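The Long Paddle at Adugna

The shuttle from the Adugna boat ramp leaves at 5:30 in the morning and does not wait. By the time it reaches the put-in, 32 miles up the coast, most of the paddlers have eaten whatever they brought and are looking out the left side windows for wind. On the Wednesday I rode along there was none. The water was gray and flat, and a woman in the seat ahead of me said that was bad news.

Downwind paddlers like wind. They want it at their backs, strong enough to push up swells they can ride for a few hundred yards at a time. A flat day turns the Adugna course into a grind, and a grind of 32 miles on a prone board, lying on your chest or up on your knees, takes a strong paddler most of the day.

Tsegereda Seyoum has finished it 10 times. She started as a pool swimmer, hurt a shoulder, and was told to stay off it for a season. She bought a used board that May and taught herself in the harbor, falling off between the moored boats. Her first crossing took so long that the finish line had been packed up, and she carried the board to her car by herself in the dark.

"I slept in the parking lot," she said. "Then I drove to work."

Her training now is plain. She paddles before work four days a week and goes long on the weekend. She does not use a heart rate monitor. She writes her times in pencil on the garage wall, next to the rack, and the older ones have started to rub off.

Boards have changed more than the paddlers have. When Seyoum began, nearly everyone on the course used a stock 12-footer. The front group now rides unlimited boards with a rudder steered by the foot, and a new one from a shop like Drendico costs more than her first car did. Wivero, which used to build only rescue boards for lifeguards, sells a narrow open-ocean model that has turned up under several of the faster women. Seyoum has tried it and found it tippy. She went back to her old Trellus, which has been repaired at the nose twice and is heavier than it should be.

Entry used to be free. You put your name on a sheet at the ramp and left a phone number for somebody who would miss you. The fee went to 100 dollars when the county began asking for escort boats, and some of the regulars quit over it. A few still paddle the course the day before the race, on their own, and then stand on the beach to watch the others come in.
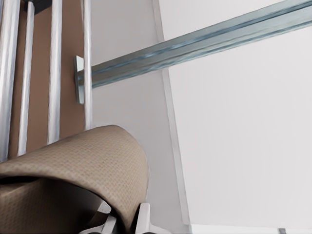 Jovita Contreras thinks the fee is fair and the rudders are the real problem. On a stock board, she said, you had to learn to read the water and lean, and now people buy their way past that part. She would like to see a separate start for rudderless boards, with its own results page, and she has said so at every paddlers' meeting since she moved to the coast.

Seyoum does not agree. She thinks the field is too small to split, and that a second start would leave the slower paddlers alone out past the point in the afternoon, when the sea breeze fills in from the side. The two of them have argued about it on the shuttle more than once. They also share a ride home.

The breeze came up a little after ten that Wednesday, and it came from behind. I was on one of the escort boats by then. Seyoum had been on her knees for the first two hours, taking short strokes, and when the first real bump rolled under her she dropped to her chest and gave it six hard pulls. The board ran. She stayed on it until it flattened out, looked over her shoulder, and moved a little to the right for the next one.

At the last headland she was 500 yards outside the line most of the others had chosen, in rougher water with a better push. She came in through the harbor mouth a little before three, stepped off in the shallows, and asked if there was any soup left.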